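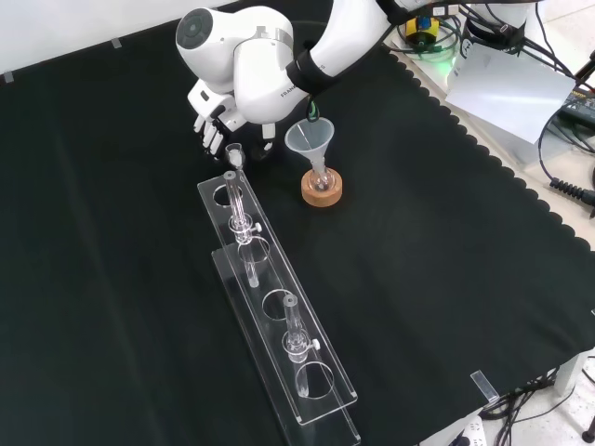 Jotetico, September

Remote control drops the glass, what do I change?
Lilibeth Ambrosio

I teach our Franka arm with a glove by remote control. The task is small chemistry work: tubes, a rack with four holes, a funnel, a scoop of powder. I recorded 117 demonstrations, and in too many of them I close the fingers too late or too strong. Should I delete the bad ones, or is it better to move the arm by hand and record again?

Gerrit Dekker

Please do not delete all of them. If you made a mistake and then corrected it, the robot can learn the correction also. Delete only those where the glass fell. Then look at the delay between your glove and the hand. Mine was 302 milliseconds, and I did not feel it until I measured. Lower the speed of the arm before you record more. 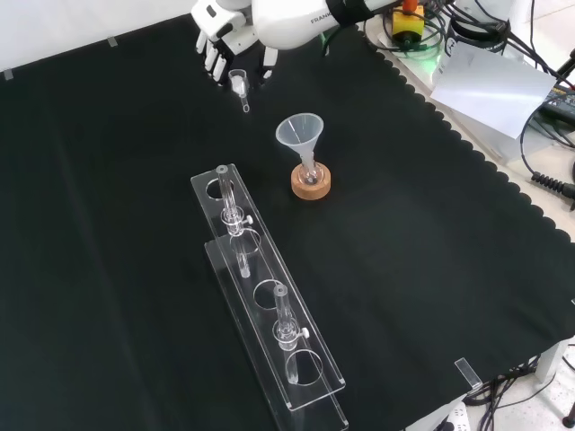 Rack, funnel and hand over the black cloth.

Sheena MacAulay

Just move it by hand, much easier.

Struan Sutherland

By hand is good for the arm, but you cannot push so many fingers at the same time. I guide the arm by hand to 5 positions and use the glove only for the grasp. For the powder I keep a separate set of recordings, because the wrist must stay level and it needs a slower movement.
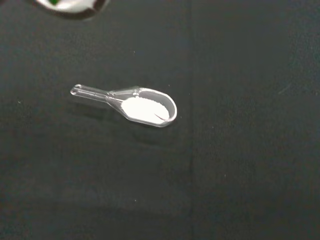
Callum Haldane asks if the separate set should be trained alone or mixed with the others. I would mix them, but first give each task its own name in the files.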